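Finally doing the packing shelf in the back room. Posting as I go, mostly so I remember what I decided.

The shop is small. I sell refurbished pens and pen parts out of Lindon, and everything ships from one table and one shelf. The shelf has been a mess since May.

Step one was getting everything off it and onto the floor. Paper, tape, mailers, bubble wrap, old foam, three kinds of box. It took longer than I thought it would.

Flat boxes go back on the bottom. I buy them from Skoryk in bundles of 100 and there was most of a bundle hiding behind the bubble wrap. I reordered last week. So now I have plenty of boxes.

Mailers are sorted by size and standing up like records. They used to be in a pile and I always wanted the one underneath.

Tape gets a hook. The label printer stays where it is because the cord is short.

Now the foam. I save every insert that comes in with parts. Some are the thin gray sheets, which are fine for wrapping and take up no room. Those are rolled up with a rubber band.

The cut foam is harder. It doesn't roll, it doesn't fold, and you can't stack it with anything on top or it stays squashed.
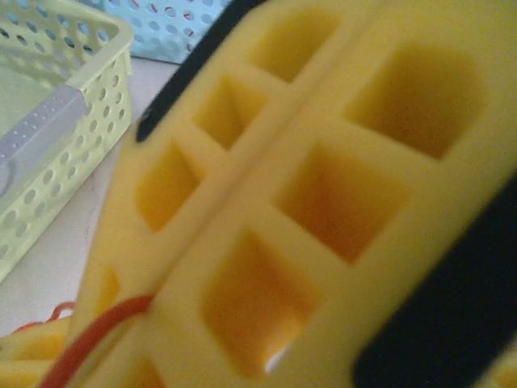
I'm keeping the ones with separate cells. Nibs and caps can sit in them without knocking together, and the soft foam doesn't mark the finish. The plain slabs with one big hole are going.

The wider cells work for caps and the narrow ones for clips and small rings. Anything longer than a cell gets wrapped in paper and packed by itself.

If a cell has worn through at the bottom I put a bit of card under it. Works well enough for the shelf. I wouldn't mail anything in it.

Someone asked where I get the plastic baskets. Dimstead, the one out on Vostside Road. They come in a few colors and the holes mean you can more or less see what's inside – good enough that I stopped labeling them.

Don't get the deep ones if your shelf is low. I had two of those and could never get my hand in over the rim. They're under the sink now.

Question for other small sellers: do you reuse customers' return packaging? I do if it's clean. A friend says it looks cheap. I've mailed 2543 orders and had one complaint about a reused box, and that one had somebody else's logo on it, so fair enough.

Shelf is back together. Boxes at the bottom, mailers in the middle, baskets on top, foam at the end where nothing can get put on it.

There is still a bag of packing peanuts on the floor. I don't use them and I don't want to throw them out. If you're local and want them, message me and come by before 6.

Peanuts are spoken for. Back to packing orders tomorrow.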